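4.3 Aligning the two cylinders

Carry out this section after both cylinders have been clamped as described in 4.2. Keep the tabletop clear between the two sides. The Troklow fixture sheet lists a clamping height of 113 mm for this part.

1. Check that each cylinder is held along its body and that the inner end can't shift in the fingers.

2. Wipe both tips with a dry, lint-free cloth. Do not use solvent on the pale tip.

3. Bring the left cylinder to its start position and lock it.

4. Move the right cylinder toward it at low speed until the tips face each other. Stop while there is still a small gap.

CAUTION: Do not let the tips touch during alignment. A chipped tip must be replaced.

5. Look along the line of the cylinders from the front, then from above. Correct height first, then side-to-side position. 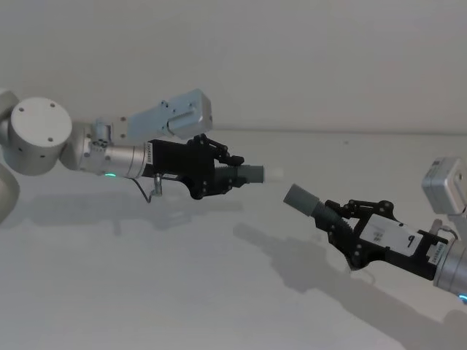 Figure 4-3. Cylinders facing each other, gap open.

6. Set the gap to 2 mm with the feeler gauge supplied in the Varkau kit. Remove the gauge before going on.

7. Save the position as 320 and continue with 4.4.

NOTE: Repeat steps 5 and 6 whenever a cylinder has been taken out and clamped again.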